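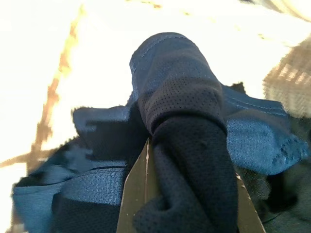

Clulludberg Clothing Room: progress report to the Cosgrove Fund
Period to the end of February
Prepared by Glenys Te Moana

Where we are

The sorting and folding side of the grant is now running, later than the plan said and in a smaller room than the plan drew. The plan had windows. We have a white-topped table, decent lights and a radiator with opinions.

The fund gave us $3766 for the table, shelving, laundry costs and the sports clothing pilot. Spending is on track apart from shelving, which was priced before anyone had measured the alcove. Lorraine Mahuika has since measured it. The second set of shelves has gone back and the refund has been put towards detergent, as agreed on the phone with Nimal Majumder.

Sports clothing

We said we would start with sportswear and we did, on the theory that it would be easy. It doesn't crease much and most of it can be washed together. It also refuses to stay folded. A cotton shirt will lie where you put it. A thin knit top with those tiny air holes in it slides off the pile, takes its neighbour along and ends up as a lump.

Dark blue is the main difficulty. Schools and clubs in this district seem to have agreed among themselves that everything should be navy, or a greyer blue that passes for navy until you put the two side by side. Once a garment is bunched up it can be hard to say which part of it you have hold of. Wiremu Prendergast has been feeling for the hem first and working from there, and this is now the house method. Look for the line of stitching, get it flat, then deal with the rest. It is slower on the first few and quicker by the end of the crate.

The folding guide we bought from Cleretti has been put away. It assumes a shirt that arrives face down with its arms out, and ours don't.

Targets

The agreement asks for 200 garments sorted, washed, folded and bagged by the end of the pilot. We have finished 19 bags of 5, so we are a little short of halfway. The washing is well ahead of the folding, and there is a queue of clean crates by the door that we would prefer you didn't visit just yet.

Bags go out on a Monday to the Skekirlow school office, which hands them on to families without any forms being filled in. The office has asked for more of the larger sizes and fewer odd socks. We have taken the first point on board and are working through our feelings on the second.

What has changed from the plan

Labels by size only. We had intended to label by size, colour and sport, but two people could look at the same top and write down three sports between them.

Evening sessions have moved to after lunch. Navy on navy at seven in the evening was doing nobody's eyes any good.

Mending is now done before folding. Sotiris Tsakiris pointed out, with some patience, that we were folding things, unfolding them to mend them and folding them again.

Next period

Clear the crates by the door. Finish the remaining bags. Try rolling the knit tops, which Lorraine has wanted to do since the start and which I have resisted on grounds I can no longer remember.

We would also like to move the unspent printing money across to laundry. It is a small sum and nothing has been printed. Please let Wiremu know if that needs a form.

Receipts are in the envelope, with the shelving refund clipped to the front.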